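Replaying a recorded arm command stream in the Sasel simulator

This page covers loading a recorded command stream into Sasel, aligning it with the head camera, and checking the result before the episode goes to training. It assumes a working install of Sasel and the Surdu controller package. If you have not built Surdu yet, do that first; the replay tool links against its kinematics library.

1. Convert the log

Raw logs store joint positions for both arms in one flat array, left arm first. Run the converter on the episode folder:

surdu-convert --in episode_189 --rate 20 --out replay

The rate is the control rate in hertz. Joint states are logged at 200 Hz, so the converter keeps every tenth sample. It does not interpolate. If the log has dropped samples, the tool stops and prints the index of the first gap. Fix the gap or discard the episode. Do not pad it.

2. Load the room

Start Sasel with the same room file and the same object seed used at recording time. The seed is in the header of the log. A wrong seed loads without an error, and the objects land in different places on the counter, so compare the object poses with the header before you continue.

sasel-replay --room kitchen_b --seed 130 --commands replay

Leave physics on. With physics off, the grippers pass through objects and the contact checks in step 4 mean nothing.

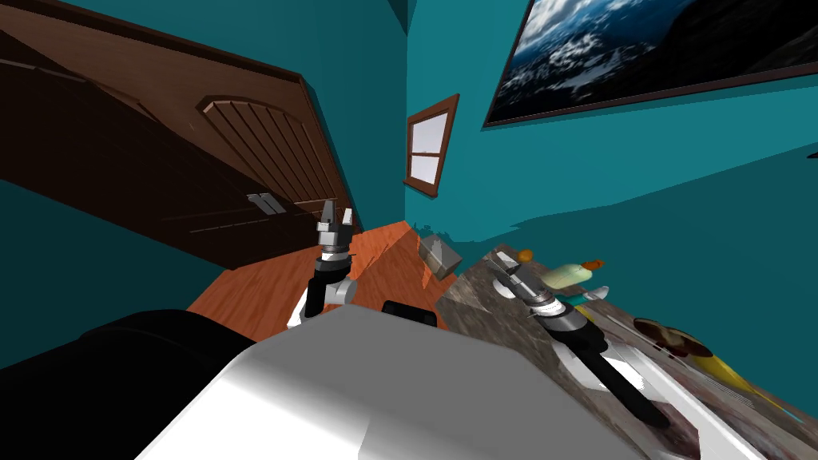
3. Set the camera transform

The replay tool reads the camera pose from the head link and applies the roll stored in the log. Many episodes have a large roll. Do not level the view. The policy receives the same camera stream at run time, and a corrected horizon puts the images out of step with the recorded actions.

Two settings matter here:

camera.parent = head_link
camera.use_logged_roll = true

If use_logged_roll is false, Sasel falls back to a level camera and writes a single warning at startup, which is easy to miss.

4. Check contacts

Open the contact report after the run. Each line gives a step number, a finger link, and an object name. Look for contacts between an arm link and the counter. A forearm running low over the surface is fine as long as its clearance stays positive. Negative clearance means the arm base was loaded at the wrong height.

The idle arm should report no contacts. If it does, check that left and right were not swapped in step 1. The flag for this is --swap-arms.

5. Export

sasel-export --episode 189 --with-images

The output folder holds the images, the commands, and a copy of the header. The Ultel loader reads this layout directly. For the older Famberg loader, add --flat.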